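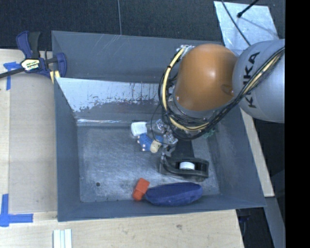

Our group set out to test a claim we kept reading on organizing blogs, that one big open bin works as well as a divided one if you only keep a few things in it. I doubted it from the start and I still do. The bin we used is plain gray metal with sides that flare outward, and the usual argument says you can see everything in it at a glance. You can see a tape dispenser, sure. It is black and long and it sits flat. The little blue toy figure lying on its side is easy enough too, but it is right up against a small white object, and the small green thing farther right is mostly hidden. That is already a problem with hardly anything in there.

Method

Solène Lacroix wrote the item lists and I kept the notes. We compared the open bin with a divided tray that Solène named Markside. Each had 12 trials. In every trial, one person put the items in without looking at the last layout, and a second person had to name where a requested item was after a short look from above. We did all of it in May, in the late afternoon, on the same wooden table.

Results

The open bin had 6 wrong or missed answers. The divided tray had two. Emmett Ridgeway thinks this settles it, and I don't. Four extra misses in a set that small could come from one tired person, and two of them did come at the end of a long session. We also changed one of the items halfway through, which we should not have done.

Small things were the trouble in both. The tape dispenser was never missed in either container, so it told us nothing, and I would drop it from any repeat.

What the blogs say

The most quoted page we found claims that open bins save 20 minutes a week. It gives no source. We wrote to ask and got no reply. I left the number out of our comparison because I can't tell what was timed — finding things, putting them away, or both.

Still to do

More trials, with more than one person doing the looking. Solène wants to try a shallower bin, and I would like the item list fixed before we start. The raw notes are in the Chauvin folder with the trial sheets.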